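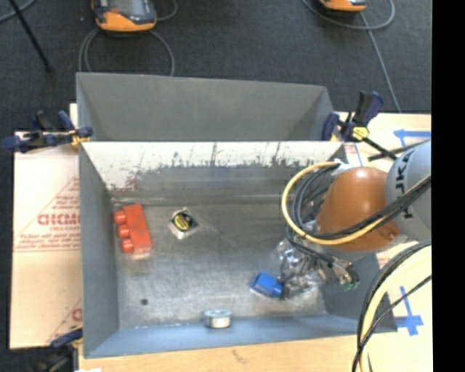 Ehsan Tabrizi picks up on the fourth ring. He's on the team bus, somewhere outside Kukutthorpe, and he has maybe ten minutes.

So, the roster. Thirteen scholarships, four starters gone, a freshman point guard who hasn't played since July. Worried?

"Sure. I'd be lying otherwise," he says. "But we rebounded better in the last 12 games than we did all winter before that, and most of those guys are back. Lebrun is back. Peken's back, if the knee holds."

Will it hold? Long pause, some noise from the back of the bus. "He's practicing. Not every day."

The bigger question is the league. Ziltau is leaving after this season and the talk is that two more schools want out. Tabrizi doesn't love the subject. "I find out when you find out. My AD calls, I pick up. We lose Ziltau, we lose our best gate, thats just a fact."

How good a gate? Last year's game drew 261 students, he says, in a section that usually gets half that. The other home dates were "quiet."

His assistant, Romain Bodin, takes the phone for a minute to talk defense. More zone this year? "Some. We switched too much and got killed in the corners. Teams just sat there and shot." He wants fewer threes allowed, fewer fouls, and a backup center who can can stay on the floor. Hasn't found one yet.

Then Tabrizi again, over the engine. Prediction?

"Top four. Home game in the first round. After that, who knows."

And the freshman? Does he start?

"Ask me after the scrimmage." They're pulling in, he has to go.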